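May 15, 2024
Posted by the Trarnstead Tinkerer

Cutting down on tools (and why I still have four hammers)

So I spent most of March in the garage with the door up and a space heater pointed at my shins, trying to get my tools under control. If you've been reading a while you know I move house a lot, and every move I swear I'll sort the tools first, and every move they go into whatever boxes are left over at the end. I've been in Trarnstead two years now and I was still digging through a box marked BATHROOM to find a tape measure.

What finally did it was a leaky shutoff valve under the kitchen sink. I knew I owned an adjustable wrench. I was pretty sure I owned several! Forty minutes later I was driving to the hardware store on Ollar Street with a saucepan under the drip, and I bought another one. When I got around to sorting, I found the others. There were five.

My method was not scientific. I dumped everything on an old bedsheet on the garage floor and made piles: turning things, hitting things, cutting things, measuring things, and a big sad pile of stuff that came free with furniture. All those little hex keys! I counted them out of spite and there were 83. I kept one good folding set and took the rest to the scrap bin at the transfer station, where the guy looked in my bucket and just nodded.

The hitting things were harder. I have a framing hammer, a regular claw hammer, a little tack hammer from my grandmother's sewing room, and a rubber mallet that I used once on a tent peg and once on a hubcap. I was going to get rid of at least one, and then I hung a picture with the tack hammer that same evening and lost my nerve. They're all staying.

The next question was where to put it all. I went back and forth on this for longer than I'd like to admit. A friend has one of those rolling chests with the ball bearing drawers and it's beautiful, it's nicer than my dresser, but it cost her $800 and it weighs more than I do. My garage floor slopes, too, and I had visions of it rolling out into the street. Pegboard I've tried. I put some up in the old apartment and every time I took the pliers down the hook came with them.

What I landed on is pretty boring. The stuff I use every week lives in one case in the hall closet (screwdrivers, a utility knife, the tape measure). Everything else is in three lidded bins on a shelf in the garage, sorted by kind of job: plumbing, walls, and outside. Electrical doesn't get a bin because I don't do electrical. I changed a light switch in 2016 and I still think about it.
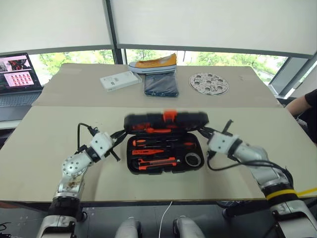 The thing I like about a case with a lid is that it shuts or it doesn't. If it doesn't shut, something's in the wrong spot or I've gotten greedy and stuck extra things in there. With a bag I'd keep shoving stuff in until the zipper went, and then I'd buy a bigger bag (I have owned three bags). I did have to fiddle with the layout for a couple of evenings, and the level never did fit, so it hangs on a nail behind the closet door.

I also went through the screws. I'd been keeping them in coffee cans and I bet there were up to 3000 in there, most of them drywall screws in the same two sizes. I picked out the brass ones and anything unusual, put a decent handful of each common size in jars, and gave the rest away on the neighborhood page. They were gone in an hour. Somebody drove over from Sin Hill for them!

Still on my list: a proper saw, some way to store sandpaper so it doesn't curl, and sharpening the chisels, which I've been putting off for so long they could be used as spoons. If anybody has a sandpaper trick please leave it in the comments. I've tried a binder and I've tried a pizza box and the pizza box was better.

Next week I'm back to the porch steps. The second one has started to wobble again and I'd like to get it fixed before my parents visit.

Recent posts
The porch steps, part two
I painted the mailbox and now I hate the door
Polum Lake in the rain
What to keep in the car
A very slow lasagna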